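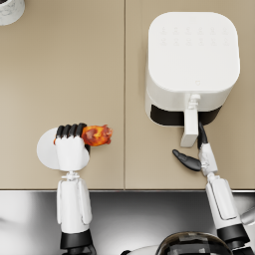 Air fryer drawer, with one gripper finger at the handle and a chicken wing in the other hand. Simulated kitchen.

Kitchen & Workshop Tips / Appliances / Automation
6 min read
42 shares · 3 comments

Can a machine do the chore yet? Notes by task

Questions about household robots come in from two kinds of reader: those with a kitchen to run and those with a small shop to run. The answer depends on the task more than on the machine. The notes below take the kitchen jobs first, then the bench, and give the setup changes that help in each case. Most of them help a person working one-handed as well.

The pictures are computer renderings. A simulator is where much of this work gets practiced, and a clean run there should be read as a sign that the motion is possible. Grease, crumbs and a sticky drawer slide are harder to model than a countertop.

1. Drawers and baskets

An air fryer drawer is a fair test. The handle sticks out, the travel is straight, and the pull needed is small. The trouble is that a light appliance slides along with its drawer. A person braces the body with the free hand without thinking. A two-armed machine holding food in its other hand has the same problem as a cook with a full hand, and fewer ways around it.

Setup: put a thin silicone mat under the appliance. Leave enough clear counter in front for the full length of the drawer. Set the food down before pulling. Wipe the slides weekly; baked-on oil raises the pull force long before it looks dirty.

Verdict: close. Opening is easier than closing, as the basket has to line up with the body on the way back in.

2. Carrying cooked food

Cooked poultry is slippery, uneven and soft in some places and stiff in others. Grip it too lightly and it drops. Grip it too hard and the skin tears. Wide fingers spread the load but need more room around the food, and room is what a dinner plate lacks. It is usually better to move the plate and leave the bird alone.

Setup: use a plate with a raised rim. Keep plants, jars and utensil crocks out of the approach path; a reach from the side needs much more clearance than a reach from above. Rest a whole roast before anyone or anything moves it. If the gripper pads touch food, they are utensils, and should be washable or covered.

Verdict: small pieces, possible. A whole bird, keep doing it yourself. 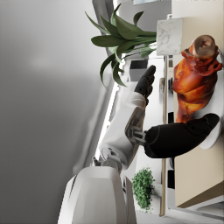

3. Coffee machines

One-button machines are the best kitchen case there is. The controls stay in one place, the cup goes in the same spot every time, and the sequence does not change. Knobs are worse than buttons, as turning one calls for a firm grip and a wrist that rotates on the same axis as the knob. Steam wands should be left out entirely.

Setup: mark the cup position with a ring of tape. Fix the machine to the counter with removable putty so it cannot creep – a small shift is enough to spoil a stored motion. Keep the area under the outlet clear of spoons and saucers.
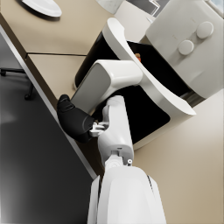 Clearance under the outlet matters more than reach. A hand that fits around a mug in open space may not fit around the same mug inside the machine, so measure with the cup in place and the fingers closed on it. Tall mugs are the usual cause of failure. Pick one short, straight-sided cup and use it for every trial.

Verdict: workable for a fixed recipe. Refilling water and emptying grounds are separate chores and should be judged separately.

4. Bench and shop-floor jobs

Shops are ahead of kitchens for a plain reason: parts repeat. Loading identical blanks into a fixture is routine work for an arm. Sorting a mixed bin of screws is slower, and sweeping around table legs is harder than it sounds.

Setup: use trays with pockets. Light the bench from two sides to cut hard shadows. Keep rags, cords and tape off the work area, as soft items snag. Run a new job at reduced speed for the first 60 cycles and log every stop.

Verdict: yes for loading and stacking, with guarding. No for general tidying.

Tags: air fryer, coffee, countertop setup, home robots, shop floor
Comments (3)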